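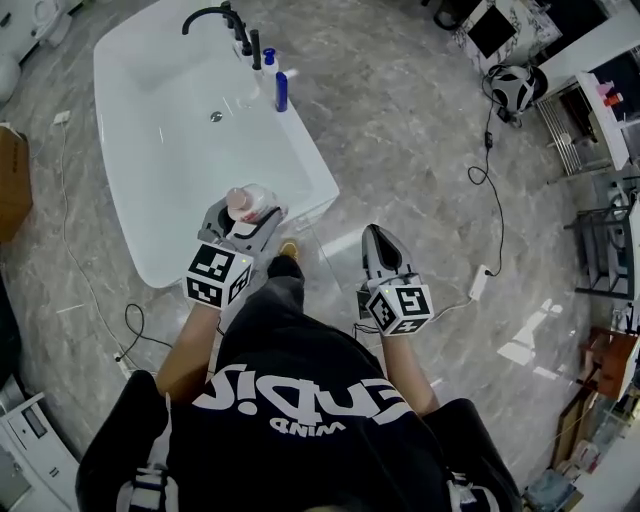 Liste: greifer-software
Betreff: Re: [greifer-software] Markerwürfel, Posensprünge und Zeitversatz nach Umstieg auf 0.9
Datum: 2025-01-22

Hallo zusammen,

Antworten stehen unter den jeweiligen Abschnitten. Die ursprüngliche Mail habe ich gekürzt, die Anhänge liegen weiter im Archiv der Liste.

> Wir nehmen bei Vosgate mit zwei handgeführten Greifern und Kopfkamera auf
> und verarbeiten die Sequenzen mit Itemel. Seit dem Umstieg von 0.8 auf 0.9
> springt die Pose des linken Greifers in manchen Sequenzen für ein bis drei
> Bilder um einen zweistelligen Winkel und danach wieder zurück. Die
> Translation bleibt dabei fast konstant. Rechts sehen wir das deutlich
> seltener. Die Konfiguration ist für beide Seiten identisch, nur die
> Marker-IDs unterscheiden sich.

Das Fehlerbild passt zur bekannten Mehrdeutigkeit bei planaren Markern. Sobald nur eine Würfelfläche detektiert wird, liefert der PnP-Löser zwei Lösungen mit ähnlichem Rückprojektionsfehler. Bei kleiner Abbildung der Fläche und fast frontaler Ansicht liegen beide so dicht beieinander, dass das Rauschen der Eckpunkte entscheidet. Die Translation ändert sich dabei kaum, die Rotation kippt.

In 0.8 wurde das verdeckt. Dort lief nach dem Löser ein Tiefpass über die Rotation, der kurze Ausreißer verschliffen hat. Der Filter ist in 0.9 standardmäßig aus, weil er schnelle Handgelenkdrehungen verfälscht hat. Ich rate davon ab, ihn wieder einzuschalten. Ein verschliffener Ausreißer ist in den Daten später nicht mehr zu finden.

Drei Dinge zum Prüfen:

1. Steht pose.solver auf "per_face" oder auf "rigid_body"? Bei "per_face" wird jede Fläche einzeln gelöst und danach gemittelt. Bei "rigid_body" gehen alle sichtbaren Ecken in ein gemeinsames Problem ein. Mit zwei sichtbaren Flächen verschwindet die Mehrdeutigkeit in der Praxis. Der Migrationsassistent übernimmt den alten Wert, und der war "per_face".

2. Ist pose.ambiguity_ratio gesetzt? Der Wert ist das Verhältnis der beiden Rückprojektionsfehler. Unterhalb von 1,5 sollte die Lösung nicht allein nach Fehler gewählt werden, sondern nach Abstand zur prädizierten Rotation.

3. Stimmt das Würfelmodell? Wir hatten hier einen Satz Würfel, bei dem eine Fläche beim Aufkleben um 90 Grad verdreht worden war. Mit "per_face" fällt das als Sprung auf, sobald diese Fläche dominant wird. Mit "rigid_body" steigt der Restfehler dauerhaft an.

Zum Unterschied links/rechts: Bei euren Badsequenzen hält links das Objekt, rechts ist der Greifer über weite Strecken offen und wartet. Die haltende Hand dreht mehr. Das würde ich als Erklärung zuerst annehmen, bevor ich einen Hardwareunterschied suche.

> Zweites Problem: Die Öffnungsweite der Finger läuft der Bildspur nach. Wir
> sehen das beim Greifen von Flaschen. Im Bild liegen die Finger schon an, der
> Weitenwert fällt aber noch mehrere Bilder lang weiter. In einer
> Testaufnahme mit 3.655 Bildern ist der Versatz am Anfang klein und am Ende
> deutlich größer.

Ein wachsender Versatz ist Drift, kein fester Offset. Damit scheidet sync.offset_ms als Stellschraube aus, auch wenn man damit den Anfang der Sequenz schön bekommt.

Kamera und Greifer haben getrennte Uhren. Itemel bildet die Greiferzeit über ein affines Modell auf die Kamerazeit ab, also Steigung und Achsenabschnitt. In 0.9 wird die Steigung nur geschätzt, wenn mindestens zwei Synchronisationsereignisse vorliegen, eines nahe am Anfang und eines nahe am Ende. Fehlt das zweite, wird die Steigung stillschweigend auf 1 gesetzt. Im Log steht dazu eine Zeile auf Stufe DEBUG, was zu niedrig ist. Ich habe einen Patch eingereicht, der daraus eine Warnung macht und das Feld clock_fit im Sequenzkopf auf "offset_only" setzt.

Als Synchronisationsereignis reicht, beide Greifer zweimal schnell vollständig zu öffnen und zu schließen, während beide im Bild sind. Das Werkzeug sucht die Korrelation zwischen Fingerabstand im Bild und Encoderwert. Ein Ereignis am Anfang, eines am Ende. Bei längeren Aufnahmen zusätzlich eines in der Mitte, dann lässt sich auch prüfen, ob die Annahme einer linearen Drift hält.

Für bereits vorhandene Aufnahmen ohne zweites Ereignis gibt es einen Notbehelf: sync.use_grasp_events = true. Dann werden Kontaktmomente als Stützstellen verwendet. Bei starren Objekten funktioniert das brauchbar. Bei Kunststoffflaschen gibt die Wand nach, der Encoder läuft nach dem ersten Kontakt noch weiter, und die Schätzung wird systematisch zu spät. Ein Teil eures beobachteten Nachlaufs kann also echt sein. Bitte vor der Korrektur an einem harten Gegenstand gegenprüfen.

> Drittens: In hellen Räumen bricht die Detektion ab. Betroffen sind vor allem
> Sequenzen, in denen der Greifer vor einer weißen Wanne oder einem weißen
> Schrank steht. Wir haben die Schwelle gesenkt, das bringt mehr Detektionen,
> aber auch falsche.

Die adaptive Schwelle arbeitet mit einem festen Fenster. Vor einem weißen, glänzenden Hintergrund verschwimmt der helle Rand des Markers mit der Umgebung, und die Belichtungsautomatik zieht nach unten, sodass der Kontrast innerhalb des Codes fällt. Die Schwelle zu senken ist der falsche Hebel. Besser:

detector.window_sizes = [7, 13, 23, 35]
detector.refine = "subpixel"
detector.id_whitelist = nur die tatsächlich verbauten IDs
camera.exposure_mode = "locked"

Die Whitelist beseitigt den größten Teil der Falschdetektionen. Gemusterte Böden und Marmoroptik liefern erstaunlich viele viereckige Kandidaten, die bei niedriger Schwelle gelegentlich eine gültige Prüfsumme ergeben. Bei uns kamen ohne Whitelist in einem Testsatz aus 2.848 Bildern 700 Kandidaten durch die Geometrieprüfung, die zu keinem Würfel gehörten. Fast alle scheiterten danach an der Decodierung, aber eben nur fast.

Die Belichtung sperren wir auf den Wert, der sich beim Blick auf die hellste Arbeitsfläche einstellt, und heben dann um eine halbe Blende an. Bewegungsunschärfe ist danach das nächste Problem. Wer kann, begrenzt die Belichtungszeit und nimmt mehr Rauschen in Kauf, der Detektor verträgt Rauschen besser als verwischte Kanten.

> Viertens eine Verständnisfrage: Sollen Bilder ohne gültige Pose interpoliert
> oder verworfen werden? Die Dokumentation sagt beides.

Die Dokumentation ist an der Stelle veraltet. Stand 0.9:

– Lücken bis einschließlich fünf Bilder werden interpoliert, Rotation sphärisch, Translation kubisch. Das Feld pose_source steht dann auf "interp".
– Längere Lücken bleiben leer, pose_source steht auf "none".
– Verworfen wird nichts. Das Filtern ist Aufgabe des Trainingsladers.

Der Planer in Sturummont erwartet allerdings noch eine lückenlose Trajektorie und füllt leere Stellen mit der letzten gültigen Pose. Das erzeugt Stillstand mit anschließendem Sprung, und ein daraus trainierter Regler lernt genau das. Wer Sturummont hinter Itemel hängt, sollte loader.on_gap auf "split" stellen. Die Sequenz wird dann an der Lücke geteilt. Teilstücke unter der Mindestlänge fallen weg, was bei kurzen Griffen wehtut – ich sehe dafür im Moment keine bessere Lösung.

> Zuletzt: Gibt es eine Vorgabe, wie man die Kalibrierung zwischen Würfel und
> Fingerspitze nachprüft? Wir verwenden die Werte aus der CAD-Datei.

CAD-Werte sind als Startwert in Ordnung. Die Toleranz von Druckteil und Klebung geht aber direkt in die Fingerspitze ein, und ein Winkelfehler am Würfel wird über den Hebelarm größer. Die einfachste Prüfung ist ein Pivottest: Fingerspitze in eine feste Mulde setzen, Greifer in alle Richtungen kippen, aufzeichnen. Das Werkzeug itemel-pivot gibt den geschätzten Spitzenpunkt und die Streuung aus. Der Aufruf lautet

itemel-pivot --side left --seq pfad/zur/sequenz --report json

Auf ausreichende Kippwinkel achten. Mit kleinen Winkeln ist der Punkt entlang der Greiferachse schlecht bestimmt, und die ausgegebene Streuung sieht trotzdem gut aus. Seit August prüft das Werkzeug die Konditionszahl und verweigert die Ausgabe, wenn sie zu groß ist. Wer die Meldung mit --force umgeht, bekommt eine Zahl ohne Aussagekraft.

Zum Vergleich die Gegenprobe bei uns, Hendriks-Testsatz mit 2.065 Bildern, gleiche Rohdaten, einmal mit übernommener 0.8-Konfiguration und einmal mit "rigid_body", Whitelist und affinem Zeitmodell: In der ersten Variante traten die Rotationssprünge auf wie von euch beschrieben, in der zweiten blieb ein einzelner übrig. Dort war der Würfel zur Hälfte vom Ärmel verdeckt und nur eine Fläche lesbar. Den Fall fängt auch die Prädiktion nicht ab, wenn er direkt am Sequenzanfang liegt.

Offen ist aus meiner Sicht noch, ob pose.solver beim Migrieren automatisch umgestellt werden soll. Dagegen spricht, dass alte und neue Sequenzen im selben Datensatz dann unterschiedlich verarbeitet wären, ohne dass es jemand merkt. Ich würde den Assistenten lieber abbrechen lassen und eine ausdrückliche Wahl verlangen. Einwände bitte hier auf der Liste, nicht im Ticket.

Falls ihr die Sequenzen neu rechnet, schickt bitte den Sequenzkopf und die Ausgabe von itemel-check --verbose mit. Die Bilddaten brauche ich dafür nicht.

Gruß
Pflege Detektor und Zeitmodell, Itemel

--
greifer-software Mailingliste
Abmelden: leere Mail mit Betreff "unsubscribe" an die Listenadresse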